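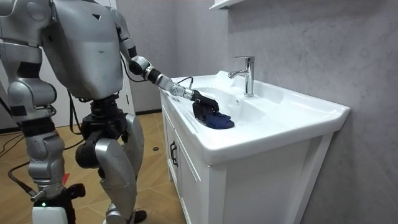 Chapter 7
Planning for Things That Bend

7.1 Where this chapter starts

The planners in Chapters 5 and 6 all made the same assumption. Every object in the world had a fixed shape, and its state could be written down as a position and an orientation. A mug is six numbers. A drawer is one number once you know where the cabinet is. With a state that small, a planner can search through thousands of possible futures in the time it takes the arm to leave its rest position.

A cloth breaks that assumption. Pick up a washcloth by one corner and the rest of it falls into a shape that depends on the fabric, how it was lying before, and what it touches on the way. Put it down and pick it up again from the same corner, and you get a different shape. There is no short list of numbers that says where the cloth is.

This chapter is about writing software that gets useful work done anyway. We will use one task throughout: wiping out a bathroom sink with a cloth held in a gripper. It is a good task for study because half of it is easy. The basin is rigid, it is bolted to a cabinet, and its surface can be measured once and stored. The difficulty sits almost entirely in the cloth and in the contact between the cloth and the basin.

By the end of the chapter you should be able to

– explain why a full cloth simulation is usually the wrong model for a wiping planner
– build a coverage map over a curved surface and update it from contact
– write a controller that holds a steady pressing force while following a path
– decide when the robot should stop wiping and take a new grip

You will need the surface normals from Section 4.3 and the impedance controller from Section 6.5. If the second of these is hazy, reread it now. Section 7.4 changes two lines of that controller and leaves the rest alone.

7.2 A first attempt and what went wrong

The running example comes from the Hakbridge project, in which a small team wrote the wiping software for a legged humanoid working in furnished rooms. The code was split between two people. Tharun Warrier wrote the planner and Panagiotis Vrettos wrote the force controller. Their first version is worth going through in some detail, as it is the version most students write.

Warrier began with a mesh model of the cloth. It had 3079 vertices, each joined to its neighbors by springs, and it looked very good on a screen. The planner would propose a motion of the gripper, the simulator would work out how the cloth moved, and the planner would score the result by how much of the basin the cloth had swept. He expected the simulator to be slow. It was, but that was a problem he knew how to fix.

The larger problem was the starting state. Before the simulator can predict where the cloth will go, it must be told where the cloth is. Consider what a camera sees when a cloth is bunched up at one side of a basin, with part of it draped over the fingers that hold it. Most of the fabric is hidden under other fabric. A fold on the underside may be two layers thick or five, and both look the same from above. The team's perception code, which they called Poojary, would fit the mesh to the visible part and guess the rest. Two fits made a moment apart, with nothing moving, could disagree by the width of the gripper.

The planner then did what planners do with bad input. It found clever motions that worked only if the guess was right. In one set of trials it dragged the cloth toward the drain with great confidence while the real cloth stayed folded under the fingers and touched almost nothing.

Vrettos had a different complaint. His controller was being asked to follow a path accurate to a millimeter, given to him by a model that was wrong by several centimeters. When the path ran below the true surface, the controller pressed too hard. When it ran above, the cloth lifted off. He asked for less path and more information about force.

7.3 A smaller model

The second version threw out the mesh. In its place the cloth became a pad: a soft disk fixed to the end of the gripper, with a radius and a thickness. Both numbers are estimates, and the software treats them as estimates. The pad has no folds or corners. It cannot represent a cloth hanging from two fingers, and it would be useless for folding laundry. For wiping, it keeps the two facts the planner needs, which are how wide a strip one stroke will cover and how far the gripper should stay from the surface.

The state of the task moved from the cloth to the basin. The inside surface was divided into 497 patches, each with a center point, a normal, and a value between zero and one that says how sure the robot is that the patch has been wiped. A stroke raises the value of the patches it crosses, but only while the measured force is in the right range. If the cloth lifts off halfway along, the second half of the stroke earns nothing and the planner will come back to it.

Look at how much this changes. The old planner asked, "Where will the cloth be?" The new one asks, "Which patches still need work, and can the arm reach them with the pad flat against the surface?" The second question uses only rigid geometry, so everything in Chapter 5 applies again.

The faucet is handled in the same spirit. It stands on the back ledge with its spout over the bowl, so it goes into the model as a rigid obstacle, grown by the thickness of the pad. The forearm must clear it as well as the hand, and this rules out many arm poses that would look fine if you checked the gripper alone. Cables running along an arm need a margin of their own. The Hakbridge code adds a fixed allowance around the forearm and does not try to predict where a loop of cable will swing.

One weakness remains. The pad radius drifts as the cloth shifts in the grip, and after enough strokes it is simply wrong. The team's answer was to measure it again after every 3 strokes by lifting the hand clear of the basin and looking. If the radius has shrunk below a limit, the planner stops and calls for a new grip. Section 7.6 covers how to choose that limit.

Before you read on

Write down the state you would store for each of these tasks, using as few numbers as you can: drying a dinner plate, wiping a flat table, and pulling a pillowcase over a pillow. For one of them, the pad model fails. Keep your answer, as Exercise 7.2 returns to it.

7.4 Pressing without pushing through

We start with the controller, on a flat surface, and add the curve of the basin afterward. Let the surface normal at the contact point be n, pointing away from the surface and toward the hand. The impedance controller of Section 6.5 treats all directions alike. For wiping we split the motion into two parts – the part along n, where we want to control force, and the part across the surface, where we still want to control position.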